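Category: Software / Robotics Tools

Camov Releases Grasp Review Tool, Asks Buyers to Hold the Applause

TRETTHORPE, Jun 23, 2021 - Camov today released Zuvwood, a software package that checks gripper recordings before they are used to train a motion planner. The company says customers should test it on their own data before believing a word of this release.

Most perception software is sold on clips of clean picks. Camov thinks those clips say little. Zuvwood looks at the dull stretches instead, when the jaws are open over a bare table and a model may still report that it has found something to grab.

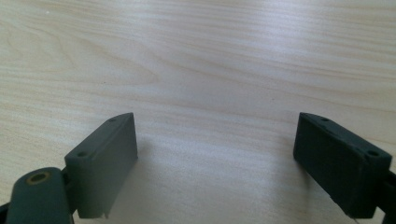 In an in-house trial that ended in February, Zuvwood reviewed 932 recordings and flagged 40 for a second look. Camov does not claim that all 40 were bad. Wood grain, soft shadows and glare can fool a detector, and they can fool the tool that checks the detector too. The flagged recordings went to a person, and the company expects that step to stay.

Kauppinen, which makes planning software, has had an early copy for four months. It has not agreed to buy.
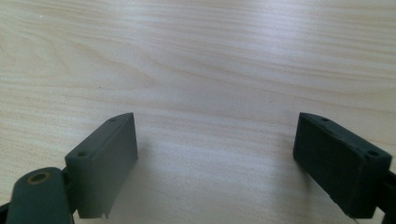

Zuvwood estimates jaw opening, marks spans with no object between the fingers, and writes a plain log that other tools can read. It does not plan paths or control motors. It has been tested on two-finger grippers only, and Camov has no results for suction tools or for outdoor work. Claims of "human-level" grasp checking, common in this market, do not appear in the manual.

Zuvwood is available now as a trial download. Pricing has not been set.

Contact: Camov Press Office, Tretthorpe | © 2021 Camov | Back to top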